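6. When the arms freeze mid-reach

I'm putting this one in after our Saturday run on 24/03/2018, when the Plundonero stopped dead on the bathroom task and I made it worse by rushing. Learn from me!

1. Hit the stop button first. Don't touch the hands, even if they look limp. 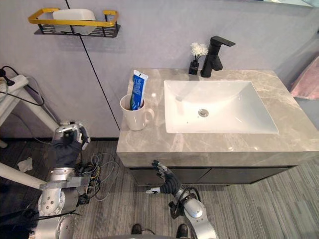
2. Wait 42 seconds for the joints to let go. I counted to ten once and got a pinched thumb — never again.

3. Read the fault on the tablet. Code 8 means the base lost its signal, and nearly always it's a cable somebody stepped on or rolled a chair over. 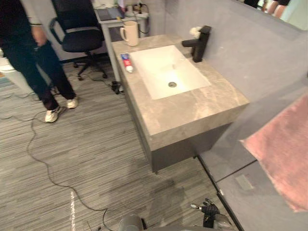 CAUTION: Keep everybody out of arm's reach until step 6. Arif Munasinghe walked in to help me and the left arm twitched right at him.

4. Follow each cable by hand from the wall to the robot, and push every plug back in until it clicks.

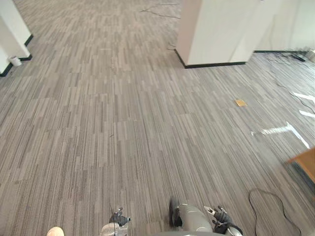 5. Clear the floor before you try driving it anywhere (I skipped this, and the base dragged a loop of cord with it).

6. Restart in Landeg mode, which is the slow one.
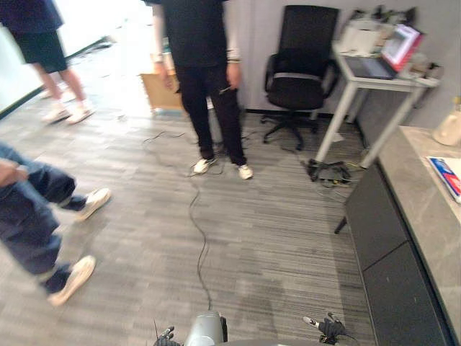
Note: if code 8 comes back 3 times, quit for the day and write it in the log.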